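Home | Projects | Reports | Equipment | Contact

Planning and Budgeting for a Two-Arm Tabletop Cell
Student project report, Ancombe Robotics Lab
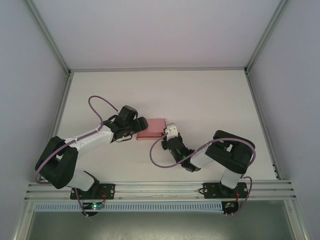
When our group took on this project in March, we thought the hard part would be the programming, and we left the shopping list for a slow afternoon near the end of the first week. That was a mistake, and a good share of this report is about what we learned from it. We are writing it mainly for next year's group, who will inherit the spreadsheet (and, we're afraid, our column headings).

1. What we were asked to plan

The lab wants a second cell to match the one we have been using, with 2 small arms mounted on one front rail so they can share a job between them. Our part was to price it, say what should be bought first, and leave the lab with a plan that somebody else could follow. We were given a ceiling of 488 dollars for everything except the arms, which are paid for out of a separate fund.

2. Where the money goes

We asked for prices from Lesik and from Kao. Lesik sells the rail, the posts and the wall panels together as a kit, cut to length, and Kao sells the same sort of thing by the piece. On paper Kao looked cheaper, and we were all set to go with them until we added up the brackets, end caps and screws that the kit already had in it. After that there was very little between the two, and we chose Lesik to save ourselves the sawing.

With the tabletop, the cable channel and the shipping added in, our total came to 400 dollars. That leaves 88 for the things that always get forgotten, and we would beg the next group not to spend it early! Wrist cables are the first thing we would set money aside for. They need enough slack to follow the arm through its whole reach, and the first length we wrote down was measured with the arm folded up, so it was far too short.

3. Ordering and waiting

Delivery times gave us more trouble than prices did. The kit was quoted at 9 working days, but the mounting plates come from Amard, who only make them up once an order is confirmed and couldn't promise us a date. We have moved the plates to the very top of the order list for that reason – nothing else can be lined up properly until they are on the rail.

4. Spare parts

We went back and forth on this one for a long time. Half of us wanted a whole spare gripper and half of us wanted only the fingers. In the end we budgeted for fingers, plus a few soft blocks to practice with, as those cost next to nothing and a group can begin its handover trials with them right away.

5. Still open

We have not priced lighting. The lab also has to decide whether both cells will share one computer, and that would change the cable list quite a bit. Our spreadsheet has a blank tab ready for each.

Recent reports
Choosing a Workbench for the Ancombe Teaching Room
Cable Lengths: A Short Survey
Comparing Kit and Loose Rail Prices
Notes on Sharing One Computer Between Groups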